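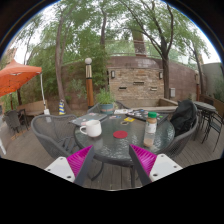

According to Quyên Nông, panic disorder and having panic attacks get mixed up all the time, and the mix-up does people real harm. One attack, she says, even a terrible one, is not a diagnosis. "Plenty of people have one or two in their lives and that's it. Bad month, no sleep, a scare. Then never again."

She counsels three days a week at the Kerkside clinic and runs an evening group over in Flitham. We talked in July 2020, by phone, line dropping twice, so some of this is pieced together from my notes. Sorry in advance.

First question, the obvious one. What makes it a disorder? The attacks keep coming, and they come out of nowhere. And then the worry in between, a month or more of it. "People tell me about the attack for two minutes and about the fear of the next one for forty. I listen hard to the forty."

She keeps going back to that. The in-between part. Clients who stop taking the bus. Who only shop at the Mengal store becuase it has a door at each end. A man who had not been through the Dumden tunnel in years and drove the long way to work, every day, both ways. He told her he liked the view.

I asked about the ER. Does she tell people not to go? No, and fairly sharp about it. "If your chest hurts and you don't know why, you go. I'm not a doctor and neither is your sister-in-law." Get the heart checked. Get the thyroid checked too, ask your doctor what else. What she sees is the person who's been checked four times, told it's nothing, and sent home with no name for it. "It's nothing is a horrible thing to hear when you thought you were dying."
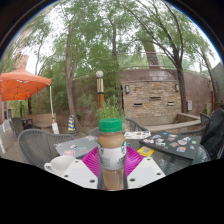

So what do you say in place of it's nothing? She says it's a false alarm, and that the alarm is loud for a reason. Body thinks there's danger. Heart goes, hands tingle, breathing gets fast and high up. Most attacks peak inside 10 minutes. She has clients time them. Some hate that. Some say it's the first thing that ever helped.

On treatment she is plain. Cognitive behavioral therapy, mostly, and medication for some people, which she leaves to the prescriber. Part of the therapy is bringing on the feelings on purpose, running in place, spinning in a chair, breathing through a straw. Sounds awful, I said. "It is kind of awful. The first week nobody likes me."

Caffeine? She laughed. Everybody asks. She doesn't ban it. She asks people to write down what they drink and when, for two weeks, and then look at it together. One woman was sure coffee was the whole problem and it was the phone calls with her brother she had over coffee.

And this year? More calls, she said, lots from people who'd been fine for ages and lost there routine. Masks are hard for some of them, the warm air, the feeling of not getting enough. She practices with them on video, a minute, then two, then while doing the dishes.

I asked what families should do during an attack. Stay. Talk slow or don't talk. Don't say calm down. "Ask them what they want you to do, but ask on a good day, not in the middle of it."

The Flitham group is still on video for now. No referral needed, call the Kerkside front desk and ask for the evening list.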